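Lists > gripper-users > Archive > Hardware faults > Re: fingers creeping shut after release

Posted in May by Agustina Godoy

Hi Maximiliano, hi everyone,

Thank you for writing this up so carefully, and I'm sorry it took me until now to answer. I wanted to go back through our own logs first, and then the logs led me into the drawer with the old fingers in it, and then it was suddenly evening. I'll quote the main part of what you sent so people who joined after you don't have to go digging.

Maximiliano Yáñez wrote:

> We've got a problem with the hand-held units at Gallardo and I would like
> to know if anyone else has it. The operator lets go of the trigger, the
> fingers open like they should, and then a moment later they creep shut
> again by themselves. Not hard, but enough to catch whatever is there. We
> mostly fold towels and small blankets, so what gets caught is usually
> cloth, and then the operator pulls and the cloth pulls back.
>
> Last week one of our people had a thumb in between when it happened. She
> is fine, a red mark and some bad language. But I stopped all the work
> until I understand it. The log shows 1,921 open commands for that unit
> and the width reading looks normal for every one of them, including the
> one with the thumb. So either the log is wrong or I am reading it wrong.
>
> I've swapped the battery and reloaded the Grakska settings. No change.
> The same unit works perfectly on the bench with nothing in the fingers.
> Please tell me I'm missing something simple.
>
> Maximiliano

First of all, I'm glad she is all right, and I think you did exactly the right thing in stopping. I know how much grumbling that causes when there's a schedule (we have had our share of it here), but please don't let anyone talk you into starting again with "just the good units" until you have looked inside all of them. I'll come to why in a minute.

We had what I'm fairly sure is the same fault at the Flelthorpe house over the winter. It took us 3 units and far too many phone calls to work it out, and for most of that time we were blaming the spring. I even ordered new springs from Worden, a whole bag of them, and they're still sitting on my desk if anybody wants some. They were perfectly good springs and so were the ones we took out.

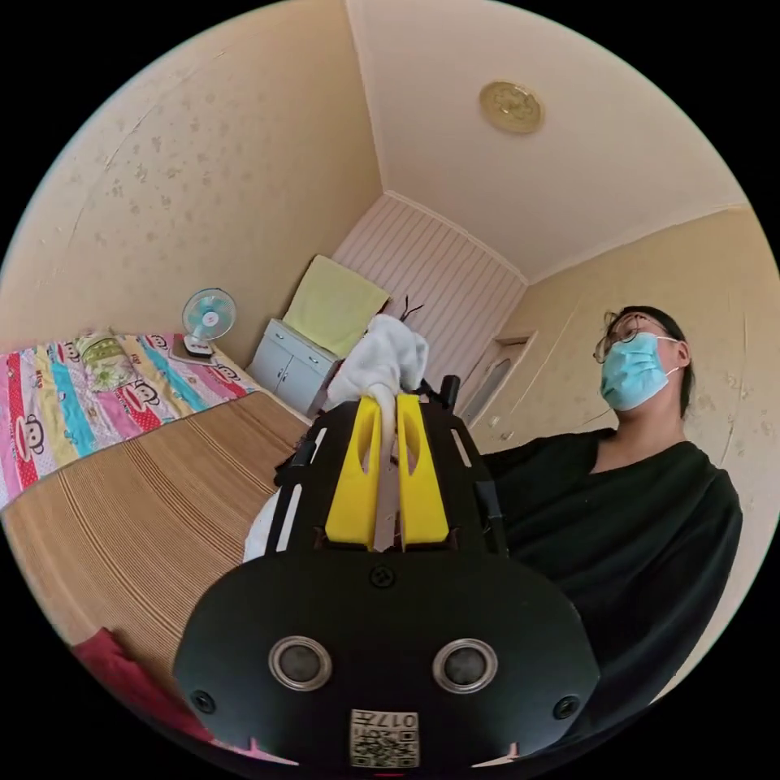

Cloth work is where we always saw it, and I've come to believe the cloth is the whole story. With a cup or a box the fingers close on something firm, you let go, and there's nothing left behind. Something soft and fluffy is different, and the white cloth in the picture is just the sort I mean: pinched together, it bunches up between the yellow fingers and above them too, right where you'd never choose to have loose fibers. Every grip leaves a little behind. It works its way down to the finger roots and into the slides, where it packs into a sort of felt. When the fingers open they squeeze that felt, and when the trigger is fully released it pushes back. That was your moment's delay, I think. Ours did it too.

It would also explain why your unit behaves on the bench. Ours did the same for days, which nearly drove me up the wall. With nothing in the fingers we were only opening and closing them a few times, slowly, and looking very hard at them. The creeping came on when somebody was working at a normal pace, going from one fold to the next, with the unit tipped downward over a bed so that the weight of the fingers helped things along.

Now the log. You aren't reading it wrong. In the Grakska settings we were using, the width value gets written when the open command is finished, and then it isn't written again until the next command comes. So the fingers open, the log takes down a nice healthy number, and the creep happens afterward where nothing is recording it. I went through 3,711 of our own open commands believing they were all fine for this very reason. If you turn on continuous width (it's under the recording options, and off unless somebody has changed it), you should see the value drop after each release. Ours was dropping by 12 millimeters on the worst unit. I'm a little ashamed of how long that went on before I thought to look.

As for getting it cleaned out, please take the battery off before anything else. Then the fingers come off, and you can get at the slides with a dry brush and a pair of tweezers. Don't use compressed air. I did, the first time, and I blew the whole mess farther in and had to open up the body to get it back. Don't oil the slides either, even though they'll feel as if they want it. Oil and fluff make something like putty, and the second unit we lost to this had been oiled by me with the best intentions.

When it's back together, hold it pointing down, open it and wait. Give it a good long wait with your free hand well away from the fingers. If they move at all, it isn't clean yet. We do this now before each session and again at the halfway break on towel days, and the rule here is that a unit that creeps even once goes in the box with a tag on it and stays there until I've had it apart. Some of the operators find me very strict over it. I would still sooner hear complaints than hear a yelp from the next room.

One thing I can't answer is whether a worn slide lets in more fluff than a new one. I suspect so, and our worst unit was also our oldest, but I haven't got enough of them to say. If you do open yours, would you look at the edges of the slides under a good light and let me know if they're rounded? And keep whatever you pull out of there, in an envelope or something, with the unit number on it. I have a small and rather unlovely collection going and I'd like to compare.

Please tell your colleague with the thumb that I was asking after her. I'll be around the list all this week and you can call the Flelthorpe number in the afternoons if you'd like to go through the settings together.

Warmly,
Agustina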